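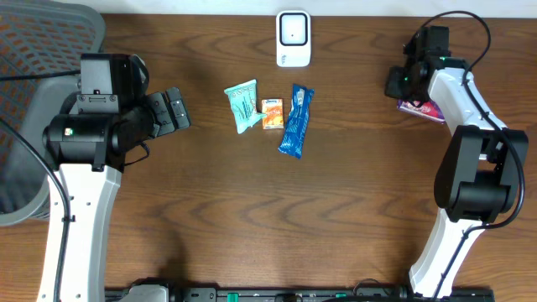 Wavy grain on a brown wooden table top.

Welerora: a record of wood finishing jobs

Version 3, last changed 20/12/2020

Welerora is a small data set about the oiling, waxing and varnishing of household furniture. It has 472 records. Each record is one job on one piece: a table, a chair, a shelf, a chest and so on. The records come from paper job cards which were kept in the shared workshop in Vunudbridge and, later, in the smaller one at Tindall.

I typed the cards myself in the evenings. English is not my first language and a part of the cards was also written by people for whom it is not the first, so please be patient with the wording in the notes. I corrected spelling only where the meaning was in danger.

What is in the folder

jobs.csv – the main table, one line for one job
terms.csv – list of words used in the finish and wood columns, with short meanings
cards.txt – the free notes as they were written, joined to the jobs by number

All the files are UTF-8, the separator is a semicolon. If your spreadsheet shows everything in one column, it is expecting commas, and you must choose the semicolon when you open the file.

Columns in jobs.csv

job: number of the job, matches cards.txt
shop: V for Vunudbridge, T for Tindall
piece: kind of furniture, one word if possible
wood: the wood as the card names it
old_finish: what was on the surface before
removed: how the old finish was taken off (scraper, sandpaper, stripper, none)
finish: what was put on
coats: number of coats
wait: hours between coats, as written
room: the room conditions in words, for example "cold" or "stove on"
result: good, fair, poor or redo

The column wait is text and not a number. Many cards say "overnight" or "until Monday", and I did not want to invent hours for them. Empty means that the card says nothing. It does not mean zero.

About the wood names

The wood column is the weakest one. The person who brought the piece usually told us what wood it was, and we wrote this down. In a few cases the card was corrected later with another pen and then I used the correction. Dark stain makes it harder, and a strong grain can be found on more than one kind of wood. If your question depends on the species, please do not use this column alone. The value "brown, unknown" is a real value and it is quite frequent. 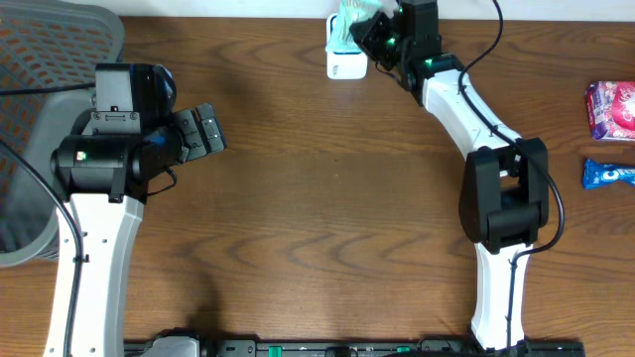 The table along the white wall, with the same strong grain.

How the result was judged

The result was written when the piece left the shop, by the person who did the job. There was no second opinion. "Good" means the surface was even to the eye and smooth under the hand. "Fair" means there is a fault that you find when you look for it. "Poor" means you find it without looking. "Redo" means that the finish was taken off again, and the new work has its own job number. You can find the connection in cards.txt, where the note begins with "again" and the old number.

I know from my own cards that I was more strict in winter than in summer. I cannot say how it was with the others.

Changes

Version 3: eight double records removed, the words for wax made equal, column room added from the notes.
Version 2: the Tindall cards added. They run from June until the shop was closed for painting.
Version 1: Vunudbridge only.

The numbers of the removed records are not used again, so there are gaps. This is correct and you do not need to report it.

Known problems

"Oil" alone can mean linseed oil or the ready-mixed oil from the tin. In the Vunudbridge cards it is mostly linseed. In the Tindall cards I do not know.

Coats were counted differently. Some people counted the thin first coat and some did not. A difference of one between two jobs should not be taken seriously.

For 11 jobs the card was damaged by water and I could read only the piece and the finish. These stay in the table with the other fields empty.

The word "shellac" has three spellings in cards.txt. In jobs.csv it has one. 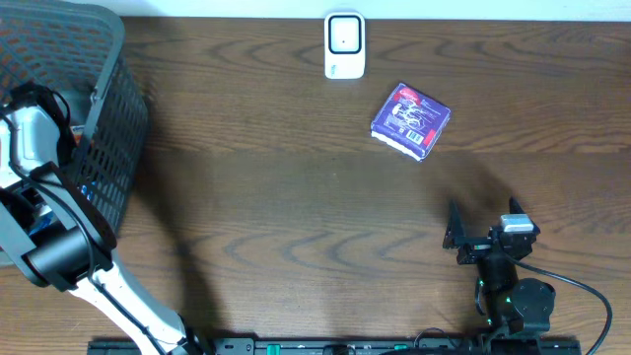 Checking the files with Pendel

Pendel is a short script which I use to look for mistakes. It is in the same folder and it needs only a plain Python, without extra packages. Run it with the name of the table:

python pendel.py jobs.csv

It prints the line number and the field when a value is not in terms.csv, or when a job has no partner in cards.txt. It changes nothing in the files. If it prints nothing, the table is in order as far as the script can see.

Use and thanks

You may use the data for any purpose, also for teaching. Please write "Welerora" and the version number somewhere in your text, so that another reader can find the same table. Names and addresses of the furniture owners were on the back of the cards and were never typed.

Corrections are welcome, best with the job number in the subject line. I answer slowly.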